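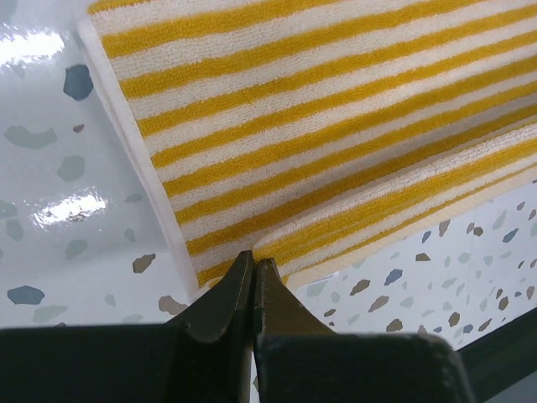 Figure 4-1. Striped terry towel with flat woven border, folded.

4.3 Setting up a towel program

This section applies to the Prostidard washer-extractor with control software 4000 or later. Earlier software has no separate Terry group; use the Cotton group and set the extract speed by hand.

Terry cloth takes up more water than flat linen of the same weight and gives it back slowly. A program written for sheets will leave towels heavy at the end of the cycle and can trip the out-of-balance switch.

Before you start
– The supervisor code must be entered. The factory code is 3571. Change it after commissioning (see 2.6).
– The drum must be empty and the door closed.
– The detergent pumps must be primed.

To create the program

1. Turn the key switch to PROGRAM. The display shows the last program used.
2. Press MENU, then select New. The controller offers the lowest free number between 1 and 99. Accept it or type another.
3. Select Terry as the fabric group.
4. Set the water level for the main wash to High. Leave the rinse levels at their default values.
5. Set the wash temperature. For yarn-dyed or striped goods, follow the care label on the item with the lowest limit.
6. Assign the detergent pumps. Do not assign the softener pump to the main wash.
7. Set the final extract to 706 rpm. Intermediate extracts stay at the default speed.
8. Press SAVE and hold until the display shows STORED.
9. Turn the key switch back to RUN and remove the key.

NOTE: If the key is turned before STORED appears, the program is discarded and its number is released.

CAUTION: Do not run a final extract with a single heavy item in the drum. Add pieces of similar weight or select Spread before extracting.

Softener

Use softener sparingly. Residue coats the loops and reduces absorbency, and the effect builds up over repeated washes. Sites supplied from the Drestport softening plant should start at half the dose printed on the drum label.

First run

Wash new towels separately before putting them into service. Some loose pile in the lint screen is normal during the first few cycles. Clean the screen after each one. Woven borders may shrink at a different rate from the pile; reduce the drying temperature if they pucker.

If E12 appears during extract, see 7.2. For dosing faults, contact Siregar service and have the serial number ready.

Section revised 18 April 2021, R. Nuttall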